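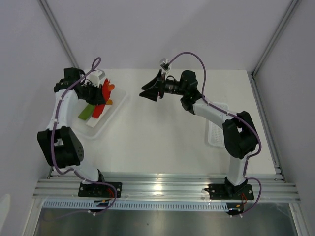
À qui s'adresse le référentiel Githolm sur les cellules de manipulation à deux bras ?
Aux intégrateurs, aux laboratoires et aux ateliers qui font travailler deux bras robotisés sur un même plan, quelle que soit la marque des bras.

dimanche 26 février 2023
Par Merike Hunt, service de presse Githolm

Rechercher sur le site OK Recherche avancée

COMMUNIQUÉ DE PRESSE

Githolm publie son référentiel de bonnes pratiques pour les cellules à deux bras

Gidport. Version 1 disponible dès maintenant, en français et en anglais. 220 pages, 9 chapitres, annexes comprises. Téléchargement gratuit, sans inscription. La version papier suivra, tirage de 2000 exemplaires, envoi sur demande aux centres de formation.

Le texte couvre le tri et le transfert de petits objets entre bacs et paniers, deux bras côte à côte, un préhenseur par bras, caméra au poignet. Montage fréquent, peu documenté jusqu'ici. Les règles existantes traitent surtout du bras seul derrière sa barrière, et les équipes bricolaient chacune leurs consignes. D'où ce document.

Ce que demande le référentiel, en bref :

Zone commune. Le milieu du plan de travail reste libre entre deux prises. Un seul bras y entre à la fois, sauf programme de passage validé et signé.

Câbles. Attachés le long du bras à intervalles réguliers, avec assez de mou aux articulations. Boucle vérifiée poignet tourné à fond dans les deux sens. Un câble qui frotte = arrêt de la cellule.

Contenants. Bac de départ et panier d'arrivée toujours du même côté pendant toute une série. Leur position est notée au début, et à nouveau si quelqu'un les bouge.

Préhenseurs. Contrôle des doigts avant chaque série, ouverts puis fermés, à vide. Pas de contact avec le bord du bac à pleine vitesse.

Bras en attente. Il garde une posture déclarée à l'avance, doigts ouverts, hors de la trajectoire de l'autre. Pas de posture « à peu près ».

Fixations. Embases et profilés resserrés selon le tableau de l'annexe 6. Fiche datée, conservée avec la cellule et pas dans un bureau à l'étage.

« On a voulu un texte qu'un technicien peut ouvrir debout, à côté de la machine, déclare Rūta Žukauskas, responsable de la rédaction technique. Les essais chez Lepik nous ont fait retirer deux chapitres entiers. Trop théoriques, personne ne les lisait. Le chapitre sur les câbles par contre a doublé, et il pourait encore grossir. »

Lepik, intégrateur, et l'atelier de formation de Lilton ont relu et appliqué le projet pendant 6 mois sur leurs propres cellules. Leurs remarques figurent en annexe, y compris celles qui n'ont pas été retenues. Point resté ouvert : la vitesse admise lorsque l'opérateur passe la main dans l'enceinte pour redresser une pièce. Lilton demandait l'arrêt complet, Lepik une vitesse réduite. La version 1 retient l'arrêt complet. À rediscuter.

Le référentiel est d'application volontaire. Il ne remplace ni l'analyse de risques, ni la réglementation en vigueur, ni la notice du fabricant. En cas de contradiction c'est la règle la plus stricte qui sapplique.

Prochaine étape : recueil des commentaires. Formulaire en ligne, un commentaire par paragraphe visé, numéro du paragraphe obligatoire. Les envois groupés en pièce jointe ne seront pas traités, désolés.

Visites de presse possibles sur le site de Gidport, sur rendez-vous. Chaussures fermées. Photos autorisées hors enceinte, cellule à l'arrêt ou en marche.

À propos de Githolm
Bureau technique indépendant, installé à Gidport. Rédaction de guides, audits de cellules robotisées, formation des opérateurs.

Contact presse : Merike Hunt, Githolm, Gidport | © 2023 Githolm, tous droits réservés | Haut de page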